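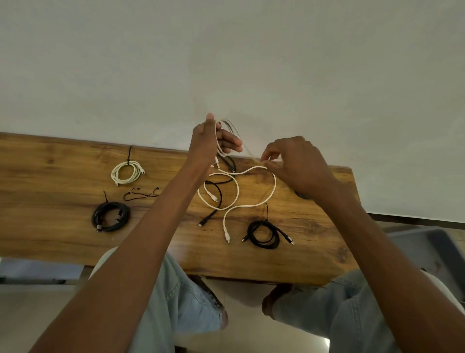 How to Do a Faux Bob on Long Hair

A faux bob lets you wear short hair for one evening and have your length back in the morning. It was a common trick in the 1940s and again in the 60s, and it suits most hair that falls between the collarbone and the middle of the back. Longer hair can be done too, but there is more to hide at the nape and you will need extra pins.

Allow 45 minutes the first time. If your hair is very slippery, wash it the night before and skip the conditioner on the ends.

What you need

A tail comb and a soft bristle brush
A curling iron or heated rollers
Setting lotion or a light mousse
Two small clear elastics
Bobby pins close to your hair colour
Sectioning clips
Medium-hold hairspray
A hand mirror for checking the back

Bobby pins vary a lot. I use Norkis pins because the grip is firm and the rubber tips stay on. Cheaper ones open up after a few wears and then slide out of the roll. For setting lotion I like Druvar, mixed half and half with water in a spray bottle. Any brand that doesn't dry crunchy will do.

Step 1: Set the curl

Part your hair where you normally wear it. A deep side part gives a more 1940s shape, and a centre part looks closer to the 20s. Mist each section with setting lotion, let it dry completely, and curl it under, away from the face at the front and toward the neck at the back. Use sections no wider than the barrel. Clip each curl flat to the head while it cools.

Don't rush the cooling. Hair that is brushed while it's still warm drops straight away, and you want some body left for the roll to hold its shape. Fifteen minutes is usually enough. Do your makeup while you wait. 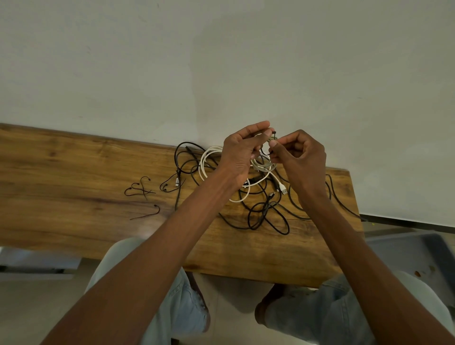 Once everything is cool, take out the clips and brush through with the bristle brush. It will look too big at this point. Keep brushing until the curls join up into one soft wave, then smooth a little hairspray over the top with your palm.

Step 2: Section the hair

Use the tail comb to draw a line from ear to ear over the crown. Clip the front forward. Divide what is left into a top layer and a bottom layer, splitting it level with the tops of your ears.

Braid the bottom layer loosely, fasten it with one of the elastics, and pin the braid flat across the nape. It takes away half the bulk and gives you something solid to pin into later. Kam-wah Ng, who taught the evening class where I learned this, called it the anchor, and had us all do it over until it sat flat.

Step 3: Roll the back under

Let the top layer down over the braid. Gather the ends loosely and fasten the second elastic 2 inches from the bottom. Leave it slack, as a tight elastic pulls the sides in and you lose the rounded outline.

Roll the ends under toward your neck until the fold sits where you want your bob to finish. Chin length is the easiest to pin. Hold the roll with one hand and slide pins up from underneath, through the roll and into the braid. Cross every second pair so they form an X.

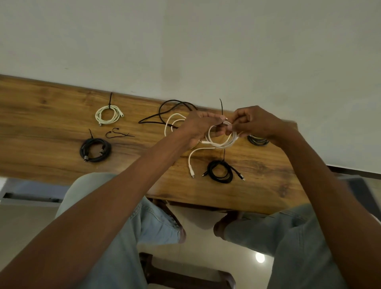

Work from the middle out to each side, and check with the hand mirror before you move on. If the roll sags in one spot, take out the nearest pin and put it back in at more of an angle. Gently pull the sides wider with your fingertips to cover any gaps.

Step 4: Blend the front

Unclip the front. Take one side at a time, curve it back over the ear, and tuck the ends into the roll behind it. Pin from inside. You can leave a shorter piece loose at the cheek if you have layers or a grown-out fringe.

Spray all over from arm's length and press down any flyaways with the comb handle.

Fixing common problems

The roll looks like a sausage: it's wound too tightly. Pull the fold apart a little with your fingers, then respray.

Pins show at the back: push them in further, and use matte pins next time.

One side is longer: unpin the longer side only and roll it one more turn.

Taking it down

Find the pins by feel and draw them out the way they went in. Cut the elastics with small scissors instead of pulling them. Brush from the ends up, and leave the washing until morning if you're tired.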